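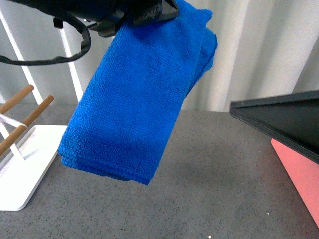 Murkov Microfiber Cloths, pack of 10

Murkov says these will go through 50 washes before they quit picking up dust. Maybe. We've heard that sort of promise before, and we stock them because they're cheap and customers kept asking.

What we will say: they dry fast, and the edges haven't frayed on the pack we keep behind the counter. What we won't say is that they "clean with water alone," whatever the wrapper claims. On window glass, fine. On bacon grease you still need soap – quite a lot of it.

Wash warm with no fabric softener. Keep them away from cotton towels unless you enjoy picking off lint.

Sheila Garside in our returns department would like it known that a cloth used on wet paint is not faulty.

Item no. 106
Limit 2 packs per order at the sale price
Unopened packs may be returned through the end of January
See also: Gruletti sponge mop refills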